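Kiltora Shared Manipulation Programme: Contributor Forum
Board: Collection Standards
Topic: Retention of simulated kitchen episodes with partial goal visibility
Status: Open for comment

o.nnaji (Programme Coordinator)
Posted December 17, 2024

Members are asked to comment on the draft retention rule for the simulated kitchen set before it is put to the February meeting. The set presently holds 2463 teleoperated episodes. Under the draft, an episode would be withdrawn from the training split where the target receptacle is more than half hidden in the wrist view at the moment the operator marks the goal as reached. Applied as written, the rule would withdraw 108 episodes, most of them from the seasoning tasks.

The Etel group proposed the rule. The coordinator has no fixed position on it.

s_eze
Reply to o.nnaji

The Etel group stands by the proposal. Our reviewers label success from the wrist view alone. Where the receptacle cannot be judged from that view, the label rests on the operator's word, and a policy trained on it will be asked to reproduce a judgement it has no visual basis to make. We would sooner have 2000 episodes that can be audited than a larger set that cannot.

tfairweather
Reply to s_eze

With respect, I cannot support this. Occlusion of the receptacle is the ordinary condition of a pouring or shaking task. The tool is held in front of the camera and the receptacle is behind the tool. If we take out every episode with that geometry, the policy will see the approach and never the act itself. My colleagues at Trekier removed similar material from an earlier set and had to collect it again the following year, at their own expense.

I would also note that the simulator records object poses. Success can be checked against the state log without recourse to any camera.

s_eze
Reply to tfairweather

The state log records poses. It does not record whether the operator intended the final pose or arrived at it by accident. I accept the point about geometry, but the draft says "more than half hidden", and that is a generous threshold.

b.ametepe
Reply to s_eze

I reviewed a number of the seasoning episodes for the Adeyemi site, and in my view the threshold is less of a problem than the way it is being read. Some reviewers are marking the pan as hidden whenever the shaker covers any part of the rim. One wrist view from the seasoning group is attached for reference. The lower part of the pan is behind the shaker and the fingers, and most of the dark interior is still in plain sight. I would retain it under the draft without hesitation.

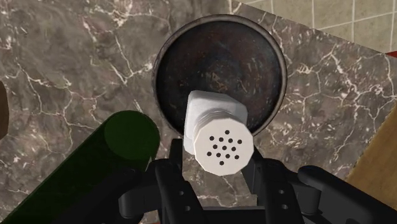 Proposed wording for section 2

b.ametepe
Continued

"A receptacle is to be considered hidden only where its interior cannot be distinguished from its surroundings. Partial cover of the rim by the held object or by the gripper is not grounds for withdrawal."

I would add that the reviewer should record which object causes the cover. Clutter on the counter can be varied by the scene generator. The held object cannot.

ipsarras
Reply to b.ametepe

The wording is an improvement. May I raise a separate matter? The attached view has the perforated cap facing the camera. For the seasoning tasks I consider cap orientation a more useful field than pan visibility, and the present form has no place for it. A reviewer who can read the cap can at least say which way the shaker is pointing. Our annotators would be prepared to trial the field on the 108 episodes in question.

s_eze
Reply to ipsarras

I have no objection to a trial. I maintain that the Etel group will not sign off on labels taken from the state log alone, and I ask that this be minuted.

tfairweather
Reply to s_eze

Minuted or otherwise, I disagree. I can accept Ms. Ametepe's wording provided that withdrawn episodes are moved to a holding split and kept there. Deletion should require a separate decision.

o.nnaji (Programme Coordinator)
Reply to all

Noted. The revised section 2 will be circulated in place of the original, together with Mr. Psarras's proposal for a cap orientation field. Mr. Eze's reservation concerning the state log will be recorded. No episode is to be deleted by any site in the meantime. The question of a holding split remains open, and members who favour or oppose it are asked to reply in this thread.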